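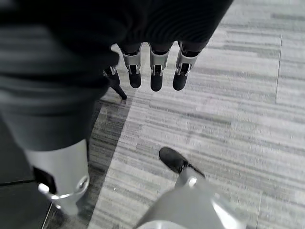

Ticket: Labels from the Ploldale stockroom print shifted and some come out blank
Product: Datico label server, Stideck thermal printer
Opened by: Venkatesh Nambiar
Priority: Normal
Status: Closed

Problem as reported

Shelf labels sent from the stockroom PC print too far to the left. The first two characters of the part number are missing. On longer jobs we also get blank labels mixed in with the good ones. Single labels from the front desk PC are fine, on the same printer and the same roll.

It started Tuesday morning. The last thing changed before that was the label stock. We had been using the wide roll and purchasing switched us to the narrow one. I set the new width in the printer menu and ran the calibration from the button on the front. The test page came out centered.

The job I need to get through is a full relabel, 3,226 labels, so I would like to fix this before I burn through the rolls.

Log

Reply from support
Please confirm the following and post the results:
- the label width shown in the printer menu
- the label width shown in the print preferences on the stockroom PC
- whether the template was opened and saved again after the stock change
- whether blanks appear at regular spacing or at random

Reply from Venkatesh
Printer menu shows the narrow width. The stockroom PC still showed the wide one, so I changed it and restarted the print service. The template had not been saved again. I opened it, picked the narrow stock and saved it under the same name.

Printed one sheet's worth after that. Part numbers are complete now and the left margin looks right against a ruler. Blanks are still there. In the test strip they came at every 9th label.

Reply from support
The shift was the width mismatch. The PC setting overrides the printer menu on every job, so changing only the menu does not help. The front desk PC probably had its preferences reset when the driver was reinstalled there.

Regular blanks point to the gap sensor or to the data. Please print the same strip with the feed button (no PC involved) and see if the blanks stay.

Reply from Venkatesh
Strip from the feed button has no blanks. I ran it twice. I also cleaned the sensor with a dry swab while the lid was open, and there was a bit of adhesive on it, but the PC job gave the same blanks afterward.

Reply from support
Then it is in the data. Please export the list the job reads from and look at the rows where the blanks fall. Look for rows with nothing in the part number column. Turn off any filter in the spreadsheet first, as hidden rows are still sent to the printer.

Reply from Venkatesh
Found them. The export has an empty row after each shelf. There are eight bins on a shelf, which matches the spacing. The old export did not do this. Someone turned on "Separate groups with blank line" in the Jin inventory report, and it stays on for every user once it is saved.

I turned it off and exported again. No empty rows. Printed four shelves and got no blanks.

Reply from support
Good. There is also a setting in the label server that skips records with an empty key field. It is off by default. To turn it on:

1. Open the Datico console and go to Templates.
2. Select the shelf label template and choose Data Source.
3. Set the key field to the part number column.
4. Check "Skip record if key is empty" and save.
5. Close and reopen the console on the stockroom PC. The old setting is kept in memory until you do.

Can you also send the firmware version from the bottom of the test page? We have an open issue with margins on one of the older versions and want to rule it out.

Reply from Venkatesh
Skip setting is on. I tested it by putting an empty row into a copy of the list, and the printer went straight past it. Firmware is version 4, which the Stideck page lists as current.

One more thing, possibly separate. When I cancel a long job at the printer, the labels already sent to memory print as soon as I close the lid. Is there a way to clear them without powering off?

Reply from support
Hold Pause and Feed together for 2 seconds, with the lid closed. The light blinks once and the memory is cleared. Cancel the job on the PC first or it will send the remainder again. Version 4 is not affected by the margin issue.

Reply from Venkatesh
That works. First half of the relabel is printed, no shift and no blanks. OK to close.

Resolution
Print preferences on the stockroom PC and the template set to the narrow stock. Blank line option turned off in the inventory report. Empty records now skipped by the label server. No hardware fault found.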